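Category: Factory Visits & Days Out
Jan 5, 2024
8 min read

An Afternoon Among the Drawers: The Kuhlmann Open Day in Bredton

I went in November and have been putting off writing it up, partly out of laziness and partly because it's hard to tell people you drove to Bredton to look at office cabinets. 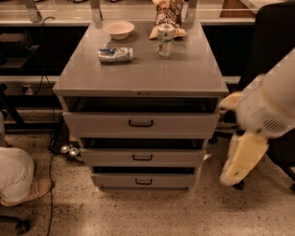

Is the Kuhlmann open day worth going to if you aren't buying furniture for an office?

Go if you have ever been annoyed by a drawer. Entry is free, the tour takes most of an afternoon, and the seconds sale at the end is open to anyone with a car big enough. Small children will be bored by the paint line and very happy in the showroom.

Bredton is one of those towns where the exit ramp delivers you straight into the parking lot of something. In my case it was a tile outlet. The Kuhlmann works is behind it, down a service road with a sign so modest that I passed it, turned around at a car wash, and passed it again from the other side. There was a second sign with an arrow on it that said OPEN DAY, and the arrow pointed at a hedge.

Past the hedge it was all very well run. You sign a sheet, you get a sticker and a pair of safety glasses that have been worn by every previous visitor to Bredton, and you wait in the lobby until there are enough of you to make a group. Our group came to 16. I know this because the guide announced it and kept announcing it at every doorway, like a man driving geese.

The company makes metal storage: lockers, shelving, plan chests, and above all the gray drawer cabinet that lives next to or under a desk. You know the one. It has a lock in the front edge of the top, the key to which is in a different building. Kuhlmann calls its version the Sivo. There is a taller one called the Colleo, which is the same idea with ambitions.

The tour starts where the steel does. It arrives in coils, and the coils are parked in a bay with a smell like old coins. A machine the length of a bus flattens the stuff and cuts it into blanks, and the guide let us handle one that would become a drawer front. It was floppy. I had assumed that a drawer front is stiff because it is made from something stiff, but all the stiffness comes later, from folding the edges over. One minute it wobbles like a cookie sheet, then it goes through the press brake, and afterward you could hit somebody with it. Several people in the group were visibly having the same thought.

The pressing hall is loud. The guide wore a headset and a little speaker on his belt, which gave us a choice between hearing nothing and hearing him in one ear as a sort of insect. What I caught was that a finished cabinet goes through nine stations between blank and box, and that the one they worry about is the one that punches the holes for the runners. If those are off by the thickness of a fingernail, the drawer will close at the factory, close in the truck, close in the showroom, and then stick for the rest of its life in your office. I own that cabinet. I asked if he could tell me the serial number of mine by intuition. He adjusted his headset.

After that came the paint line, which was the slow part. Powder paint is interesting for as long as it takes to explain: the powder clings to the metal because of a charge, then it bakes. After that you are watching gray things go into an oven and come out gray. There is a color board on the wall with a good many options on it and I would guess most of them have never left the wall. According to the guide they sell a muted gray, a slightly less muted gray, black, and white. Every few years a designer talks someone into mustard. He said "mustard" in a way that suggested a warehouse full of it.

Then the handles. I had expected nothing from the handles and they turned out to be the best stop on the tour. There is a bench where one of the assemblers fits the pulls, and she had laid out a row of them going back to the beginning: recessed cups, chrome bars, a horrible little knob from a bad decade, a molded lip you were meant to hook your fingers under. They keep coming back to the U-shaped pull. Everything else either catches your sleeve or can't be opened by someone carrying a mug. She had strong feelings about the molded lip. She demonstrated what it does to a fingernail and I believe her.

The testing room is where they put you after that, and where I would have happily stayed. There is a rig that opens and shuts a loaded drawer all day and all night, thunk, hiss, thunk, hiss, next to a counter. The load in each drawer is 35 pounds of paper. It's real paper, in reams, and they go through the reams too, because the paper apparently wears out before the runners do. There's a stain on the floor in there that the guide stepped around without comment and the rest of us stepped around out of respect.

We also got the lecture on tipping, and it was a good one. Pull every drawer of a loaded cabinet all the way out and the whole thing wants to come and meet you. The better models have an interlock: open one, and the rest refuse until you shut it. Plain ones don't, and will cheerfully let you open the lot. The advice for those is dull and sensible. Heavy things go in the bottom, you don't leave the top drawer hanging out, and you don't stand on it to change a light bulb. The guide looked at one of us in particular during the light bulb part. I don't know what that was about.

Which brings me to the gray three-drawer I had my eye on, the one in the photo. All three drawers out partway, top one furthest, black U pulls all the way down. Whatever you think of the tipping lecture, it's a good way to look over a cabinet, as you can get a view of the gaps and see whether the fronts line up. And the top is just the right size for what people put on top of cabinets, namely lunch. White bowl, bag of chips, bottle of water, something in blue and white plastic wrapping that could have been a sleeve of cups. I have worked in offices my whole life and have never seen one of these with a clear top. The brochure shows a single orchid.

I'd like a manufacturer to accept this and design for it. Give me a low rail around the edge so the pens stay on. Some kind of mat would do. The surface on these is flat with a slight gloss to it, and looks very smart on terrazzo, and I have sent more than one stapler skating off a top like that. I put the rail idea to the guide and he told me about an accessory they had once, a clip-on tray. They made almost 700 of them and he thought they might still have most of those, next to the mustard.

The showroom itself is done up as a row of little offices without walls, so that you wander from an accountant's to an architect's to what I think was meant to be a start-up, on the evidence of a beanbag. Kids ran through the lot, opening and shutting. This is a bigger pleasure than it sounds. A good drawer has a weight to it and then a give, and right at the end the runner takes over and draws it in for you with a soft click. I did the Colleo's bottom drawer until a couple behind me began to sigh.

A word on the locks, as I promised a colleague I'd ask. One key turns, one bar drops behind the drawers, and that is the entire security arrangement. It will stop a curious person. The keys are numbered and the number is stamped on the face of the lock, so you can order another one. If the number has worn off, they will send you a new barrel and a small sheet of instructions. Mine has worn off. I bought the barrel while I was there and have yet to fit it, so at the moment I am the owner of two things I can't lock.

Refreshments were in the canteen: coffee from an urn, a rather dry marble cake, and sandwiches that ran out before the second group got there. If you go, take the first tour. The second group had a haunted look.

The seconds sale is held in the loading bay. Everything has a dot on it, and the dot tells you what's wrong: green for a scratch, yellow for a dent, red for "ask." I asked about a red one. It had been made with the lock upside down. It worked perfectly well and I wanted it badly, and while I was measuring it against my memory of the trunk of my car, a woman with a hand truck bought it. I came away with a yellow-dot two-drawer whose dent is on the back, where it faces the wall and troubles no one.

Practical matters. Wear closed shoes, as they do check. The bathrooms are by the lobby and there are none along the route, which matters more than you'd think by the paint line. You can take pictures in the showroom and the canteen but not in the pressing hall. The floor in the loading bay is uneven, so don't trust the hand trucks. Parking is free behind the tile outlet if you say you are there for Kuhlmann, and I suspect also if you say nothing.

I got home after dark, carried the cabinet up, and spent a while moving the contents of the old sticking one across. It contained takeout menus, a great many adapters, and a key that fits neither of them. By bedtime the new one had a plate on it.

Filed under: open days, office furniture, Bredton

Contact | Copyright 2024, all rights reserved | Back to top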